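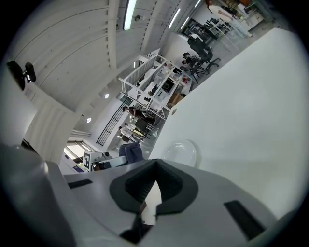

3.2 Building the grippers in a shared workshop

We wanted a pair of hand-held grippers that a small group could build, break and rebuild without sending anything out, and the Stekeck workshop turned out to be a wonderful place to try. It has good tools, a patient membership and enough floor to leave a test table standing overnight. The design we settled on, which we call Rineck, went through many small changes between the first sketch and the version used for the recordings in Section 4, and most of them came from watching people hold the thing. The outer body got rounder and lost its edges. The two dark slots set into the light-gray surface, one to each side of the V-shaped mount in Figure 3, stayed put through all the later revisions, and we measured everything else from them. Keeping a few features fixed in this way let us swap a body halfway through an evening and go straight back to testing.

The mount itself took longer to get right than any other part. Our first one was stiff, and a gripper knocked against the table passed the whole shock to whatever was attached to it. A softer part with a notch soaks up a good deal of this. It also gave us a quick check on assembly: with the notch lined up, the body closes with light thumb pressure, and if it needs more than that, something inside is pinched. We found this out by pinching a lot of things inside.

Weight was the second concern. Anyone can hold a heavy tool for one demonstration, but a recording session asks for the same motion over and over, and tired wrists produce sloppy data. We set a limit of 200 grams for the body without its cables and got under it by thinning the walls behind the grip. The jaw opens to 70 mm. We had hoped for more, and members who tried early versions asked for more, but a wider opening made the body too broad for small hands. Mojtaba Moradi drew the final grip and tested it on everybody who walked past.

Tracking is done with printed fiducial markers on cubes. Each gripper carries one cube on top, so that some face stays in view through most of the turns a wrist can make. Flat plates were our first idea and they were easy to cut, but they disappeared from the head-mounted view as soon as the user rolled the hand inward. Cubes are bulkier and they do bump each other when both hands work close together. We accepted the bumps gladly — the gain in usable tracking was large, and it showed up on the very first evening.

For the two-handed trials we chose light round objects that slide when pushed, since these force the hands to cooperate. Figure 4 gives the arrangement for the container task, with the left gripper clamped on the rim of a clear round piece and the right one pointing in toward it. The table is white and square with slightly rounded corners, and people could come at it from any side.
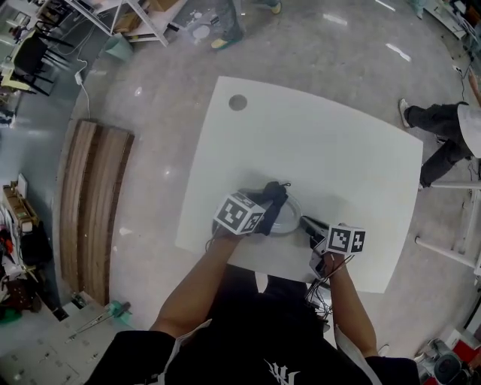 The rim grasp is the hardest one in our set, and it is also our favorite. A clear object gives the user few visual cues about where the edge is, and a narrow rim leaves little room for error in the angle of the fingers. Beginners tend to come in too flat and push the object away. After a few tries most people start tilting the gripper first and closing it late, and the motion becomes quite graceful. We did not teach this. It appeared in user after user, and it convinced us that the body was passing enough feel back to the hand to be worth recording with.

Cables remain the weakest part of the build. They leave the gripper in a bundle and hang toward the user, who has to keep them clear of the table edge. We tried a shoulder clip and an elastic wrist loop. The clip pulled when people reached far; the loop worked better and is in the parts list as an option. A wireless version would be a pleasure to use, but it would add a battery to a body that we worked hard to make light.

Over the October sessions, 18 people used the grippers and together recorded 421 demonstrations. The workshop stayed open to its other members the whole time. People walked through, moved chairs, switched tools on and off and stopped to ask what we were doing. A closed laboratory would have been tidier, but the mixed background is good for the data, and several of the best changes to the body were suggested by someone who had stopped to watch. The late starts, usually at 7 p.m., also meant working under the ceiling lights, and their glare on glossy surfaces cost us some marker detections. Matte marker sheets fixed most of this. Sheets from two different printers were tried; the duller paper won easily, even though its blacks were less deep.

Two repairs came up often enough to describe. The first was a finger working loose on its pin after long use, cured by a slightly longer pin and a drop of thread lock. The second was a marker cube shifting on its post. A shift too small to notice by eye is still enough to spoil the calibration, so we added a locating tab to the base of the cube and repeated the calibration at the start of every session. Both changes are part of the released drawings, together with the Asante calibration script and the Jondow cable loop. Section 3.3 covers the script and the order in which the two grippers should be registered.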